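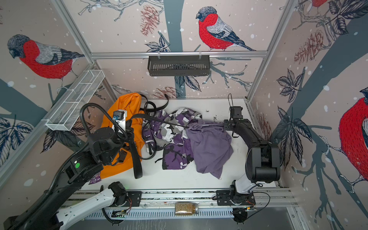 Clothes on a white tabletop, bullfinches on the wallpaper.

People wanted: do clothes swaps change what we buy?

Every fall somebody tells me that swapping clothes is going to fix our closets. You bring a bag, you take a bag, and supposedly you stay out of the stores for months. I have read the leaflets. I have yet to see decent numbers behind them, and most of the surveys I found were filled in at the door by people who had just been handed a free sweater.

So the Serham Clothing Study is looking for adults in Serham and Landeg who will keep a plain record of what comes into their home and what leaves it. The study runs for 6 months, starting in September. Half of you will be invited to our swaps and half will not. You don't get to choose which, so please don't ask.

What you would do:
Write down each item of clothing you buy, are given, swap or get rid of, with the price if there was one.
Answer a short phone call every 2 weeks, in the evening, before 8.
Let us see receipts now and then. Memory is kind to people who shop.

You can join if you are over 18 and buy your own clothes. Big spenders are welcome, and so are people who wear the same coat until it gives up. Staff of Fitex and Flutix stores can't take part - both chains sell here and we would rather keep them out of it. Neither has paid for any of this.

We have 412 names on the list and need 1,000. If we fall short we will say so in the report, which will be posted whatever it shows. It may well show nothing.

Pay is a grocery voucher at the halfway point and another at the end. It won't make you rich. You may quit at any time and keep what you have been given.

To sign up, leave your name and a phone number at the Serham library front desk, marked for Yuzhen Yu. Landeg residents can use the box by the bus station ticket window.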